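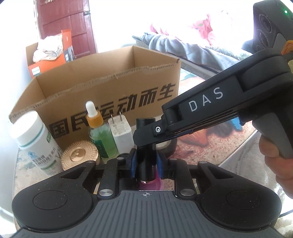

kusetti_fan wrote:
Keep the cardboard box for the big bottles only. If you put small makeup in a deep box, everything goes to the bottom, and after one week you are digging again. I had this for years.

Posted 7/2/22

lernow_lane wrote:
Thank you for the answer, but I should explain better, my first message was maybe too short. I am sorting all my small things before we move to Lutville. Lipsticks, tubes, little jars, samples. Until now they lived in two drawers and one bag, and I put them out on the table in a line so that I can see what I have. The box is open behind them and my idea was to pack it from the table directly. I want to know in which order you do it, and if the tubes must travel standing or lying.

The new bathroom is much smaller than the one I have now. There is one shelf and a cabinet with a mirror.

papermoth wrote:
Standing, always. A lipstick that lies in a warm car gets soft on one side and then it touches the cap. I cleaned pink from inside of a cap with a toothpick and I do not wish it to anyone.

kusetti_fan wrote:
I don't agree with papermoth. If the car is so warm that it melts, it will melt standing also. What matters is that the cap is closed well and the tube cannot roll. I put a rubber band over the cap and the body. Ugly, but it holds.

papermoth wrote:
A rubber band leaves a mark on shiny tubes. On the black glossy ones you will see it forever.

kusetti_fan wrote:
It does not leave a mark if it is there for one day. I moved with 26 lipsticks and there was no mark on any of them. Maybe your rubber bands are old.

oldtin wrote:
I would ask first which of them you still use. Moving is the only time when I am strict with myself. My rule: if I can't remember when I opened it the last time, I open it and smell it. A lipstick that smells like old cooking oil goes out. Mascara is different, there I don't smell, I throw it away if I opened it before March. Somebody will tell me now that this is wasteful, but an eye infection is also not cheap.

lernow_lane wrote:
I know I must throw away something. I have difficulty with the ones that are almost empty, because the color is good and the shop does not have it anymore. There is a little bit left down in the tube where the brush can still reach.

oldtin wrote:
For those, you take a small flat spatula, take out the rest, and put it in a little jar with a lid. Several shades can go in a pill box, the kind with the days of the week. Then you have one flat thing in place of five tall ones. With your one shelf I would do this even without moving.

tilda_k wrote:
The pill box is a good idea but please warm the rest a little before, otherwise it has air inside and it looks like crumbs. I hold the spatula over a cup of hot water. Not in the water, over it.

papermoth wrote:
And write the shade name on the bottom. I did four pinks once and after that I could not say which one was which.

greyteapot wrote:
I come back to the order of packing, because the question was about this and we are all talking about lipstick. I pack in this way:

First the things I don't need for two weeks. Nail things, samples, the second of everything.
Then jars and glass, each in a sock. The socks must travel too, so it costs no space.
Then tubes, standing in a mug or in an old tin. The mug goes in the box.
Last, the bag for the first morning, and this one does not go in the box at all. It goes with me in the front of the car.

If you forget the last point you will be on your knees at seven in the morning, opening boxes with a key.

kusetti_fan wrote:
A mug inside a cardboard box is asking for broken glass, I am sorry. One bump and the mug falls over with everything in it.

greyteapot wrote:
Not if the box is full around it. I put towels. An empty space in the box is the problem, the mug is not. I have moved 3 times with the same mug.

lernow_lane wrote:
I like the mug. I also have some towels that I planned to carry separately, so they can go there. But my box is large. Is it a mistake to use such a large one for small things? I could ask for smaller ones at Ghasemi, the grocery on our corner, they put their boxes outside in the evening.

tilda_k wrote:
Large box is fine when the things are light. But ask for the boxes that had bottles in them, with the cardboard dividers still inside. Every square holds a few tubes standing, and nothing can roll. Then papermoth and kusetti_fan can both be content.

papermoth wrote:
With dividers I accept everything.

kusetti_fan wrote:
I still use the rubber band.

lernow_lane wrote:
I will go there this evening and look if they have one with dividers. Then I do the smelling test, as oldtin says, before anything goes in. One more question: the tubes with a metal ring, do you clean them before packing or after? Mine have fingerprints and old powder on them.

oldtin wrote:
Before. A dry soft cloth first, then a little alcohol on a cotton pad, but keep it away from printed letters, it can take them off.

greyteapot wrote:
After, in my opinion. They will get dust from the cardboard anyway and you will do the work two times.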